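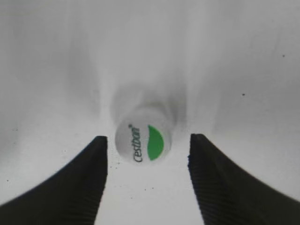 Caradog Gittins wrote in to say that the Fokeo descaler program runs for 60 minutes on his kettle and leaves as much chalk behind as it found. He has a point, and the steps below differ from the ones on the box.

December - by the Gwilliam household guides desk
4 min read
Home Guides Kitchen Water Contact

Section 3. Descaling the Fokeo kettle

Before you start: unplug the base. The leaflet says the kettle "knows" when it needs descaling. It has a counter that turns on a light after 383 boils, whatever your water is like. In a soft-water town such as Trirkulside you can ignore the light for months. With hard water, look inside and trust what you see.

1. Empty the kettle and let it cool.

2. Fill it halfway with equal parts white vinegar and cold water. The maker would like you to use Rurnetik sachets. We tried both and could not tell the two kettles apart.

3. Plug in the base and bring the mix to a boil once. Open a window.

4. Switch off, unplug, and leave it for 60 minutes. The "quick" setting stops at 15, and we have yet to see it do anything except warm the vinegar.

CAUTION: Never mix vinegar with bleach or any cleaner that contains it. The fumes are dangerous.

5. Pour away the mix. Wipe the inside with a soft cloth - no steel wool, whatever the forum says.

6. Lift out the spout filter and rinse it under the tap. If it still looks gray, soak it overnight in plain vinegar.

7. Boil a full kettle of fresh water and throw it out. Do this twice. The leaflet says once is enough, and your tea may disagree.

8. Reset the light by holding the power button until it blinks.

NOTE: The light can come back on the same day. This is a fault in the counter and has nothing to do with scale. Holding the button a second time usually clears it.

NOTE: "Self-cleaning" on the front label refers to the lid. We asked Fokeo what the lid cleans and are waiting for an answer.

Next: Section 4. Replacing the lid seal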